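Filed under: Home storage > Boxes and containers > Frequently asked questions

Questions about stacking and storing boxes

Darlene Bouchard and I answer the letters that come to the Hepburn storage exchange. Many of them ask the same things, so I have collected the answers on one page. Last changed August 22, 2003. – Torquil Baxter

Which box should go at the bottom?

The one with the flat top and straight sides. A box with a handle on its lid is a bad base, even when it is the stronger of the two, because the next box will rock on the handle. If you have two flat boxes, put the heavier one down first.

Can I stack boxes of different makes?

Yes. Many people believe that the boxes must come from one series, but for a stack of two this is not necessary. Try them empty first. Push the upper box lightly with one finger at each corner. If it tips, turn it a quarter and try again. For more than two boxes I would stay with one series.

What do I do with a box which has a big carrying handle on top?

Keep it as the last one of the stack. You can lift it away by the handle and reach what is under it. Fold the handle down if it can be folded. Some handles are fixed, and then you must measure the shelf height with the handle included. Darlene once made this mistake with a whole cupboard.

Does the color matter?

For the stack, no. For finding things, very much. In our room dark boxes are for papers and light boxes are for the things we take out often. You can choose another rule, but please write it down and hang it inside the cupboard door. 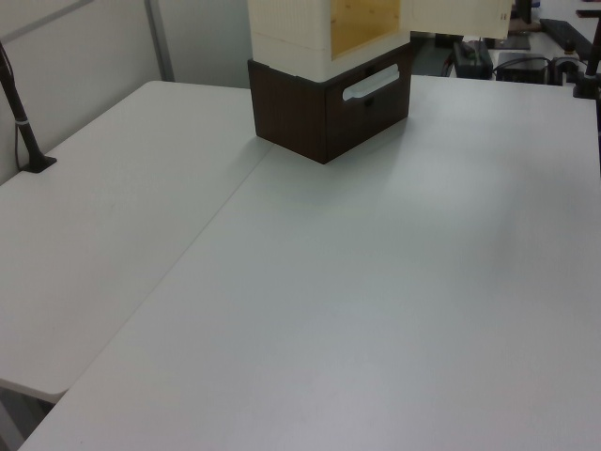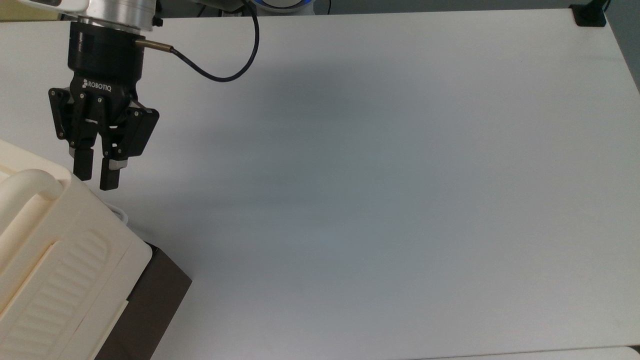 Cream on top, dark brown below.

How do I label a stack so that I don't need to open everything?

Put the label on the side which looks at you when the box is in its place, and never only on the lid. We use a number and one or two words: "24, winter gloves". The list in our folder has 253 entries now and we still find things with it. Use a pencil for the words and a pen for the number. The contents change, the number stays.

My box has a slot in the side to hold it by. Will dust come in?

A little, yes, if the slot goes all the way through. For papers it is enough to put them in a closed folder inside the box. For cloth, lay an old pillowcase over everything. I do not recommend to close the slot with tape – the glue becomes hard after some years and leaves a dark border which is difficult to remove.

How do I clean a plastic box with grooves?

Warm water, a little dish soap and an old toothbrush. Brush along the grooves and not across them. Let the box dry with the lid open before you put it back. In March we wash all the plastic boxes, and with two persons it is the work of one morning.

How full may a box be?

If you cannot lift it with straight arms and put it down again without noise, it is too full. At home I weigh mine on the bathroom scale and stop at some 7 kilos. Books are the usual problem. Put a few books in each box and fill the rest with something light.

Are Duvolell and Zundora boxes the same size?

We are asked this very often. The older Zundora boxes are a little wider than the Duvolell ones, so they can be at the bottom, and the other way is not stable. I have not had the newer ones in my hands and cannot say.

Why is there a box called Narnia in your list?

It stands at the very back of the wardrobe, behind the coats. Darlene gave it the name. It contains the extension cords and the Christmas table cloths.

Can I bring a box without a lid?

Yes, we take them. Please bring it empty and clean, and write your name on a piece of paper inside.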